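Piercing Apprentice and Front Desk Assistant Wanted – Clivik Body Art, Clomilton

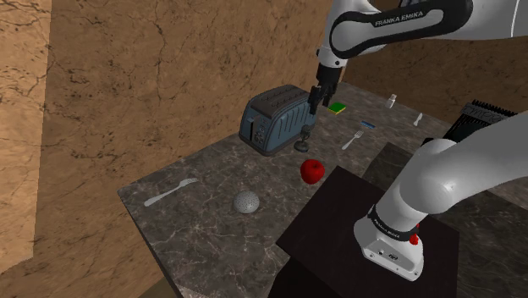 A toaster and a green sponge on a marble countertop.

Clivik Body Art is looking for one person to join our studio in Clomilton as a piercing apprentice, with part of the working week at the front desk. The studio was opened by Kirsten Dhillon, who is still our senior piercer. We have two tattoo artists, one piercer and a small shop with jewelry and aftercare products. Our customers come from Clomilton and also from Mostberg, and on Saturdays the waiting area is full from the morning.

The position is for 32 hours per week, Tuesday to Saturday. In the first months you will be mostly at the desk and in the cleaning room. You will answer the phone, write the appointments in the book, check identification, explain the consent form and take payments. Please understand that you will not pierce any customer in this period. You will observe, you will learn to prepare the tray, and you will learn the sterilizer from beginning to end, including the spore test and the log.

After this, if both sides are satisfied, the apprenticeship itself begins. It starts with earlobes and continues with cartilage, nostril and navel, always with Kirsten in the room. We do not use piercing guns and we do not teach them. All work is done with single-use needles and implant grade jewelry.

What we ask from you

You must be 18 years or older at the date of starting.
You must have a bloodborne pathogens certificate, or be ready to take the course before your first day in the piercing room. The studio pays the course.
You should be able to speak calmly with a nervous person, and also with the parents of a nervous person.
Steady hands are needed, and good eyesight, with or without glasses.
You can say no to a customer. Sometimes the anatomy is not suitable for the piercing they want, and sometimes the customer has been drinking.

Experience in a shop, a salon or a dental office is welcome but not necessary. You do not need to have tattoos or piercings yourself. A second language is a help for us, as many of our customers do not have English as their first language.

What we offer

The desk hours are paid from the first day, with a weekly wage of $264. There is no fee for the apprenticeship, but we ask for a deposit of $500, which goes to your personal tool set. The tools belong to you, also if you leave. If you prefer, the deposit can be paid in 5 parts. When you begin to pierce, you receive a share of each piercing in addition to the desk wage, and we will discuss this share openly before you sign anything.

You will also have a discount on jewelry, and two weeks of vacation per year. The studio is closed for one week in March.

How to apply

Please bring or send a letter of one page, in your own words, and a list of your previous jobs. Tell us why piercing interests you – if it is really tattooing that you want to learn, please say so, and we will keep your letter for another time. Drawings are not needed for this position. Two references are enough, and at least one should be from a person you have worked for.

Letters should be addressed to Pendo Gachanja, studio manager, Clivik Body Art, 4 Mbwambo Street, Clomilton. The last day for applications is Jul 21, 2001. We will telephone everybody who is invited to a conversation, so write your number clearly. The chosen persons will spend one paid trial day with us at the desk before we decide.

Please do not come for an interview without an appointment. You are of course welcome to visit the shop and look at how we work.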